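Ticket: Booking calendar shows the wrong start time for repeat bookings
Product: Valtari room booking, hosted
Raised by: Front desk, Jurcombe Centre
Status: Closed
Priority: Normal

Problem as reported

Repeat bookings made before the September update show on the public calendar one hour later than they should. The same bookings are correct in the staff view. One-off bookings are correct in both places. The pottery group turned up at the right time and found the door still locked, as the door list is printed from the public calendar.

We have already tried signing out and back in, a different browser, and the computer in the back office. No change on any of them.

Reply from support, 10.40

Thank you for the detail. Please check the time zone under Settings - Site - Region. It should say London. If it says UTC, change it, save, and reload the public calendar. Please also tell us whether the wrong time appears on a phone that is not signed in.

Reply from front desk, 11.15

Region says London already. The wrong time appears on a phone as well, signed in or not. I made a new repeat booking in the small meeting room as a test and that one shows correctly. It is only the old ones.

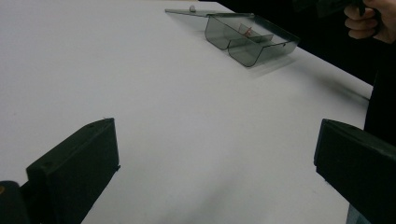
I then opened one of the old bookings, changed nothing and pressed Save. The public calendar still shows it an hour late. I deleted a different old booking and entered it again from scratch, and that one is now right. I would prefer not to do this for all of them, because the deposit record goes when the booking is deleted.

Reply from support, 13.05

Please don't delete any more. We can put the deposit record back for the one you removed, but it has to be done by hand at our end.

We have looked at your site. Repeat bookings made before the update keep their own time zone, separate from the site setting. On yours it is blank, and the public calendar reads blank as UTC and then adds the hour again. The staff view ignores the field, so it looks fine there. Opening and saving does not fill it in unless the start time changes.

To fix a booking without losing the deposit:

1. Open the series in the staff view, not a single date.
2. Move the start time by 15 minutes and save.
3. Move it back and save again.
4. Choose "Do not notify" both times, or the hirer gets two emails.

Reply from front desk, 14.20

Did this for 8 series. All correct now except 2, which are the ones booked through Sisturent - the start time is greyed out on those and I can't move it.

Reply from support, 15.30

Bookings that come in through Sisturent are locked on your side. We have filled in the field for both. Please reload and check. The deposit record has also been restored on the booking you re-entered.

Reply from front desk, 15.50

Both correct. Deposit is showing. I have reprinted the door list and taken the old one down. Happy for this to be closed.

Closing note

Cause: blank time zone on older repeat bookings. Fixed on site by editing the series, and by support for locked bookings. Passed to development with a request to fill the field automatically in the next release.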